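Ticket: Handheld gripper kit, pad slip on round objects and width reading drift
Product: Osei two-finger handheld kit (trial unit)
Supplier: Henolside
Site: Sundton workshop
Status: Open, partly resolved

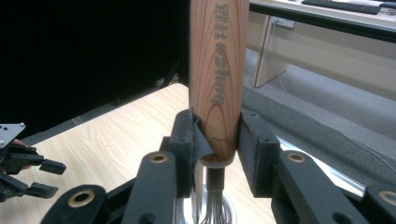 Fault as first reported: the width reading on the kit stops matching the real opening once the fingers have been closed hard on something round. We zero it in the morning with the setting block and it reads right. After an hour or so of normal use it reads 2 mm wide. It doesn't come back when the fingers are opened fully, only when the kit is zeroed again. We don't see it with boxes or flat stock. The worst case so far is the wooden baseball bat held upright near its lower end, with the left pad curled in around the rounded base. When the pad sits like that the two fingers aren't meeting the wood at matching heights, and we think the load goes into the linkage at an angle. Everything below was done with the bat unless it says otherwise.

What we need from support: either a fix for the drift or a written figure for how much drift is normal. We're deciding whether to buy the kit at the end of the trial and this is the main item holding it up.

Setup
Kit as delivered, standard flexible pads, no changes to the linkage. Firmware is whatever it shipped with, we haven't updated it. Room temperature, no dust to speak of. The unit had done 216 closes by its own counter when the fault was logged.

Log

Monday, 9:40 am
Zeroed on the setting block. Reading correct fully open and fully closed. Ran 20 closes on a cardboard carton. Reading still correct. Ran 20 closes on the bat, same force setting. Reading out by 1 mm, always on the wide side.

Monday, 11:15 am
Zeroed again. Repeated the bat closes, but gripping higher up so that neither pad was near the rounded end. Reading correct afterward. Moved back down to the end and repeated. Out by 1 mm again. So it's to do with where we grip, and the weight of the bat doesn't seem to matter.

Monday, 2:30 pm
Called Henolside. They asked whether the pivot bushings had any play. Put the kit on the bench with the power off and rocked each link arm by hand. Three of the arms felt the same. The lower one on the right had a small amount of movement sideways, maybe the thickness of a sheet of paper. Can't say if it came that way.

Tuesday, 8:50 am
Support asked us to check the finger pad screws. Two on the left finger were loose enough to turn with the short end of the hex key. Tightened all of them to the value on the card. Zeroed, ran 20 closes on the bat at the low position. Reading out by less than before, but still out. Took the left pad off and put it back on to make sure it was seated. No further change.

Tuesday, 10:20 am
Swapped the left and right pads. The drift stayed the same size, so we don't think either pad is faulty. Swapped them back.

Tuesday, 1:00 pm
Dropped the closing force to the next setting down. No drift at all over 20 closes. The bat turned slightly in the grip when the wrist was tilted, so this setting isn't much use to us for anything with a smooth round surface.

Tuesday, 3:45 pm
Tried the firmer pads from the accessory bag. They don't bend around the end of the bat the way the standard ones do, and the reading held for 200 closes at the full force setting. Grip was good on wood. It was poor on a plastic bottle, which slid down when it was lifted. Left the firmer pads on overnight.

Wednesday, 9:10 am
Reading still correct with the firmer pads, no zeroing needed. Put the standard pads back and the drift came back within the first set of closes.

Reply from support, Wednesday
Thank you for the detailed log. The standard pad is meant to wrap, and it does this best when the object carries on past the pad in both directions. At the end of a bat or a handle the pad can fold under and push the finger tip off line. A worn or loose bushing makes the effect bigger. We are sending a replacement lower right link from our Eltmont store, with new bushings already pressed in. Please keep the firmer pads on for round ends until it's fitted. Return the old link in the same packaging.

Our notes on the reply
Happy to fit the link ourselves, but please confirm it can be done without taking the central hub apart. The manual shows the hub being removed for a link change on the older model and doesn't say anything about this one. We also still want the drift figure in writing.

For the purchase decision, so it's all in one place: the kit is comfortable to hold, the fingers close evenly on flat objects, and the charge lasts our full shift. The setting block is a good idea and should stay in the box. The pad screws should have been checked before it left the supplier – a drop of thread locker would probably do it. Changing pads takes longer than we'd like if we have to do it every time the object changes. A medium pad between the two would suit us better, if one is available.

Outstanding
Replacement link: shipped, not yet received.
Hub question: waiting on support.
Drift figure in writing: waiting on support.
Medium pad: asked, no answer yet.
Trial extension to the end of March: agreed by Henolside by phone, email confirmation still to come.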